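Speaker notes – "Air dates, time zones and the countdown problem"
Pullholm listings meetup, May 20, 2022
Slot: 20 min plus questions

Slide 1. Title. Say which database we mean: Hasus, the in-house episode guide. Skip the company history.

Slide 2. Scope. The guide holds 3264 shows. Of those, 946 are marked "running" and have a next episode field. The rest are ended, cancelled or unknown. Stress that "unknown" is a proper status and should stay one. A blank date is not a cancellation.

Slide 3. What an air date is. Three values get stored under one name: the date the network prints, the local start time, and the moment in UTC. A late show listed for 12:30 a.m. belongs to the previous broadcast day on the network's schedule and to the next day on everyone's calendar. Hasus keeps both. The countdown reads only the UTC value.

Slide 4. Buckley. Use it as the worked case. Second season, double premiere, both parts under a single listing. The importer made one episode of it, so every later episode number was off by one. Show the before and after tables. Don't read them out.

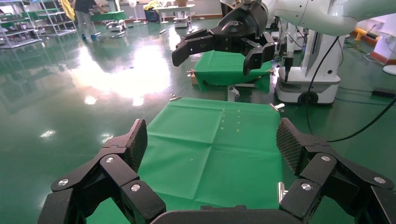 Vusumuzi Mahlangu objected at the run-through that the double premiere should stay as one entry, as viewers search for it that way and the network sells it that way. Answer: keep two records, add a display group. Search returns the group and numbering uses the records. He still prefers one entry – leave time for that in questions.

Slide 5. Renewals. A renewal notice carries no date. Until a date is published the page says "renewed, date not set" and the countdown is hidden. Old behavior was to guess from last year's premiere. Piltanard was shown with a guessed date for over 50 days. Mention the complaints briefly.

Slide 6. Refresh rate. Running shows are checked every 900 seconds on air day, once a day otherwise. Ended shows are checked monthly – enough to catch a revival.

Slide 7. Open items. Split seasons. Specials numbered zero. Streaming releases with no start time at all.

Leave slide 7 up for questions. Backup slide 8 has the status table.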